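# Larkton parts bench – progress note to Nurkent, 17/12/2024

Hi all, quick catch-up on the sorting bench you're paying for (and thank you again, the December payment landed fine).

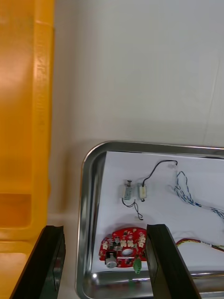
One of the regulars at the repair evening asked whether small switches really need sorting at all, when everyone has always just dug through the jar until something fit. Fair point, and I used to be a jar person myself! But we lost so much time to it in October that I'm glad we changed. Now the little stuff gets spread out on white paper in a steel tray, and you can spot a cream housing or a tiny metal plunger right away. The paper was a last-minute idea. Bare steel is shiny and I kept missing things against it.

## Where we are

- Over 3,000 loose parts gone through so far, mostly switches and connectors from the Flalora donation
- 35 drawers labeled and filled
- Two trays in use, and I'd like a third

The yellow bin stays next to the tray and I'm very happy with it – tall, easy to wipe down, and impossible to lose in a room like ours. I did try a cardboard box first and the bottom went in a week, so that's one line on the receipts you can tick off without wondering.

## What's slower than I hoped

Testing. Sorting by shape is quick, but checking that a switch still clicks over properly takes patience and a meter, and we only have the one meter. We've also got a pile of switches with no markings I can read, so for now those go in a drawer called "later" (it's filling up, sorry).

## Money

We're still under on the equipment line. The drawers came in cheaper through Nyanda than the quote I sent you, so I'd like to move what's left over to a second meter and five more drawers, if that's okay with you. I'll hold off on ordering until I hear back.

Next up is the connectors, then the big bag of fuses under the bench. Receipts are in the shared folder – the drawer one is scanned sideways, but it's all there.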